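# Vellen Grasp Planner: Frequently Asked Questions

Last revised 8/31/24

### What does the planner do?

The planner receives images from the wrist camera, proposes grasp poses, and passes the highest-scoring pose to the Fliltik motion controller. It does not move the arm itself.

### Are transparent bags supported?

Yes, with limits. Depth readings on clear film are unreliable, and the planner may report the surface of the contents where it should report the bag. Sites that handle bagged goods should set `film_mode` to `on`. In this mode the planner gives more weight to creases, glare, and printed marks, and less to raw depth.

### Why does the planner sometimes target an item inside the bag?

The segmentation model was trained mostly on loose items. The April release added 3,000 labeled images of bagged goods, which reduced the problem but did not remove it. If it continues, raise `film_weight` in steps and test again.

### What does error 402 mean?

No grasp candidate passed the collision check. This is common when a bag overlaps a tray — the rim is treated as a fixed obstacle. Confirm that the tray model is loaded before changing any tolerance.

### How many candidates are scored in each cycle?

The default is 50. The upper limit is 100. Higher values lengthen the planning cycle.

### Can recorded sessions be replayed?

Yes. Logs written by the Ersoy recorder can be replayed without a robot attached. Logs from other recorders must be converted first.

### Where should faults be reported?

Faults should be entered in the Zununham tracker. Please attach the session log, the configuration file, and one wrist camera image from the affected cycle.

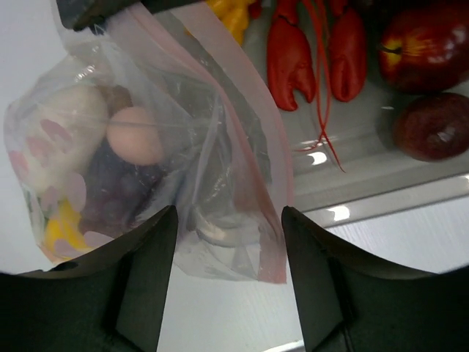

*Wrist camera view: a clear printed bag of food-shaped items overlapping a tray, with both gripper fingers in view.*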